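# Reasoning and Judgment - Handout 4: Anchoring and Base Rates

Read this before the October workshop. Bring a pencil. The exercise in part 3 is done on paper first, then in pairs.

## 1. Anchoring

An anchor is a number that gets into your head before you make an estimate and pulls the estimate toward it. The number doesn't have to be relevant. People who have just heard a high figure tend to guess high, and people who have just heard a low one tend to guess low.

Take a simple case. Marloes wants to sell a used desk and asks Sinan what it is worth. If she opens with "I was hoping for 150 dollars," Sinan will start at 150 and work down. He will usually stop too soon. If she had asked without naming a price, he would have had to think about the desk.

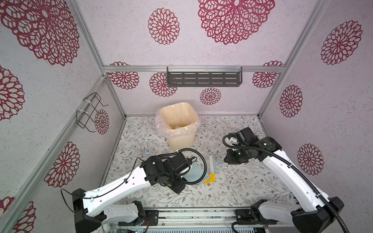 *Two robot arms with a dustpan and a brush.*

What helps:

- Write down your own estimate before you hear anyone else's.
- Ask what the number would have to be based on.
- Argue for a figure well above the anchor, then for one well below it.

Knowing about anchoring helps less than most students expect. Writing first helps more.

## 2. Base rates

A base rate is how common something is before you look at the case in front of you. We tend to drop it as soon as we get a vivid detail.

Suppose the town of Evside has 3,196 working adults, and 1,728 of them work at the Kendilon plant. Karlijn meets a working adult from Evside who is quiet, wears glasses and likes old maps. She guesses "librarian." The description does fit a librarian, but it also fits a good number of people at the plant, and more than half of the working adults are there.

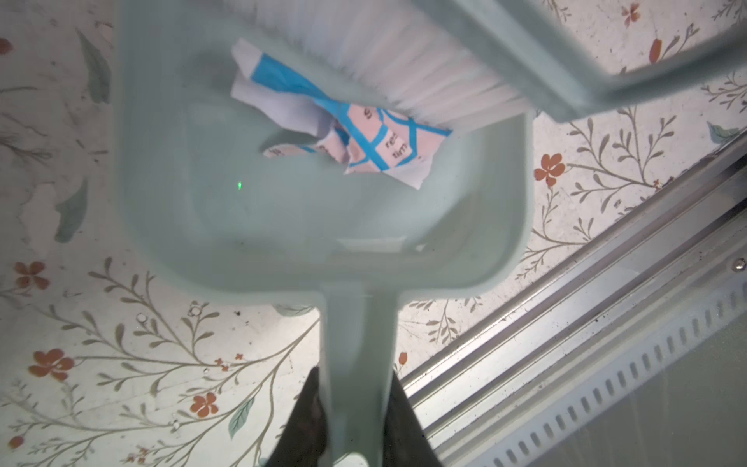
The detail should move her guess a little. How far it should move depends on how much more often it turns up among librarians than among everyone else. A detail that is equally common in both groups should not move the guess at all, however well it fits the picture in her mind.

Keep two questions apart:

1. How well does this person match my idea of a librarian?
2. How likely is it that this person is a librarian?

Most errors in last term's papers came from answering the first and writing it down as the second.

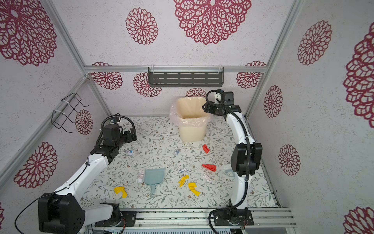 **Question from the last session (Sem):** If I don't know the base rate, should I just ignore it?

Make a rough estimate and say that it is one. Even "this is rare" or "this is common" is better than leaving it out, and you can change it when you get better information.

## 3. Exercise

Dirk has read a glowing review of a study app called Sunel. The reviewer used it for one term and got top grades.

a. Name one base rate Dirk would need.
b. Say where an anchor might come in if the review opens with the price.
c. Write 2 sentences of advice to Dirk. Don't use the word "bias."

Reading for next time: Stevens packet, the section on sample size. Skip the appendix - we will do it together.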